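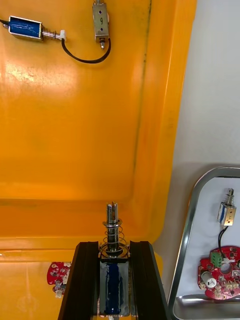
Small push-pull solenoid, blue coil, spring on the plunger

Brarnby Feeder Latch Kit

I started making these latches for my own chicken coop, because the raccoons had figured out every hook and slide bolt I own (and one padlock, but that was my fault for leaving it open). The kit locks the lid of a feed bin and lets go when your timer says so. Mine opens at 6:30 in the morning and the hens are already yelling by then!

You get the Isto latch plate, a strike, the screws and a printed wiring sheet. The timer is sold separately, and so is the bin. I use the Trình timer and love it, but any 12-volt one with a relay will do. If you'd like the Aka weather cover too, add it at checkout and I'll put it in the same box.

A few things people write to me about. The plate is 229 mm long, so measure your lid first, especially on the narrow bins. The cable is 200 cm, which gets from my bin to the shelf with a bit left to coil up. And yes, you can paint the plate, just keep paint out of the slot or it'll stick the first cold night.

Part no. 296, latch kit
Part no. 209, latch kit with weather cover

I pack orders in the evenings, so things go out the next morning. October gets busy around here and I can run a few days behind. Spare springs and strikes are on the parts page, and if you bend a plate, write to me before you buy another one, I can usually talk you through straightening it.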